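Section 4: Covering the table and laying out your sheet

Right, if you've got this far you've unpacked the Wostari kit and found somewhere to put the lid (mine lives under the sofa). Now we get to the bit I enjoy most, which is getting the table ready for wrapping and cutting. I'm Ghizlane Bensaid, I wrote most of this guide at my own kitchen table, and I still do every step in this order.

Before you start

You'll need one large sheet of paper from the roll, a dry cloth, your ruler and the low-tack tape. The full roll is 4000 mm long, so please don't cut it all up on the first day! I cut mine at 1370 mm, which covers my table nicely and leaves a strip of wood showing to lean on.

1. Clear the table completely. Mugs as well, even the one you're still drinking from.

2. Wipe the top with the dry cloth, working towards yourself. If the table has been washed, let it dry first or the paper will cockle, and once it's cockled there's no getting it flat again.

3. Unroll the paper with the curl facing down. It'll fight you for a minute. I lay my ruler across one end and a heavy book on the other (an old Karaca catalogue does the job in our house) and go and put the kettle on.

4. Slide the sheet until the back edge runs along the back of the table. Leave a thin strip of table showing behind it.

5. Smooth it from the middle outwards with the flat of your hand. Don't use your fingertips, they leave dents that show up later when you're drawing lines.

The pale lavender paper is my favourite of the colours. Pencil shows up well on it and it's easier on the eyes than bright white if you're working under a ceiling light.

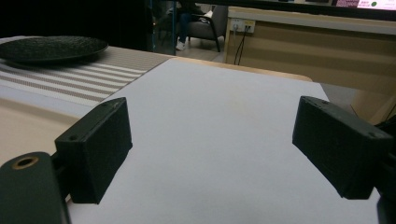 Fig. 3. Large sheet laid over a light wooden table, with the wood left showing at the side and along the back.

6. Stand back and look along the back edge. A slight slant is fine for wrapping. For cutting templates I'd straighten it up, and it's far easier to do that now than after step 7.

7. Tape the corners. Short bits, pressed down lightly. Moataz El Idrissi, who tested the kit for us, uses great long strips and then moans about lifting them, so don't copy him.

Note: A faint mark or a bit of shadow on the sheet doesn't matter for wrapping. If it bothers you, turn the sheet over and start again from step 3.

Caution: The tape is fine on bare or oiled wood but can lift old varnish. Try a small piece underneath the table first and leave it on overnight.

Caution: Never cut straight onto the paper with the table underneath. The Cirkon mat goes on top of the sheet, and the knife only ever comes out once the mat is down. I've got a scratch 200 mm long in my own table from skipping this, and I see it every single breakfast.

If you run out of paper, the refill rolls come from Stistside in the same width, and the colours are listed on the back page. Next, go to Section 5 for marking out your first piece.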